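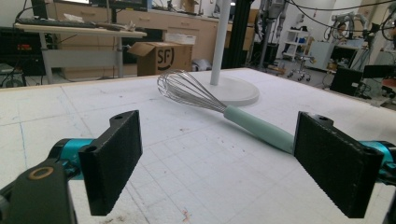 Where does the whisk belong when it isn't in use?
On the mug tree, hung from one of the hook arms.

Rukness kitchenware working group
Minutes, 21st November, Florkport office

1. Last minutes
Agreed without changes. The June stock list is still missing the Moschos order, and this was carried over.

2. Whisk and mug tree
The group went over the whisk with the mint-green handle and the white mug tree. Both stay on the list as a pair. It was asked whether the whisk should have a drawer place too. Decided against – one place per item, as with the ladles.

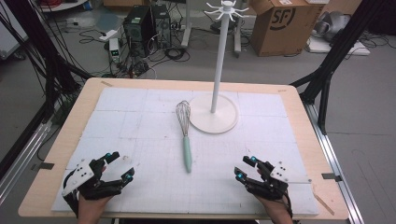
A wider handle loop was also raised, and the group wants to hear from Tronora before choosing. Tronora has quoted 1,520 for the first batch and 2,316 if the mug trees are included. The second price was preferred, subject to delivery dates.

3. Table board
The grid lines on the white board are faint. Members asked for a darker print on the next one. Pen marks to be wiped off where they will come off.

4. Labels
57 labels are printed. Six have the old item name and will be redone before the next order goes out.

5. Other business
Shelf space for the mixing bowls – put off to the next meeting.

Actions
Tronora to be asked for delivery dates.
Moschos order to be added to the stock list.
Old labels to be thrown out.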